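Pesquisar neste perfil Pesquisar Limpar

Gente, acabei finalmente o pulôver às riscas e preciso de falar disto!! Vai em fio, com paciência.

1/ Lã Wollside, o azul e o cru. São 46 riscas no corpo todo (contei duas vezes) e as últimas 6 são mais estreitas, que o novelo azul estava a chegar ao fim.

2/ O esquema é do Wolfram Ehlers, o modelo Pullovent. Tricota-se de cima para baixo, em redondo, e vai-se provando pelo caminho — para quem tem medo de mangas, é uma maravilha!

3/ Desmanchei o decote 2 vezes. À terceira usei agulhas meio número abaixo e assentou logo.

4/ O truque para as riscas não fazerem degrau: na segunda volta da cor nova, passar a primeira malha sem a tricotar. Aprendi com um texto antigo do Eckhard Wiegand e nunca mais larguei.

5/ Demorei quase 2 meses, sempre à noite, com chá e a rádio baixinho. Agora está a secar esticado em cima de uma toalha e eu passo lá de cinco em cinco minutos só para olhar.

6/ Em março começo outro, com gola alta — já ando a namorar um verde-musgo. Aceito opiniões sobre botões no ombro!
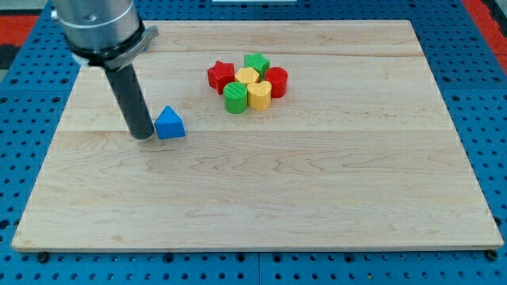 Comentários

linhasemeadas: Botões no ombro sim, sim, sim!

tita_malhas: A malha passada também dá em meias?

o_avo_ze: Verde-musgo fica bem com tudo. Força nisso.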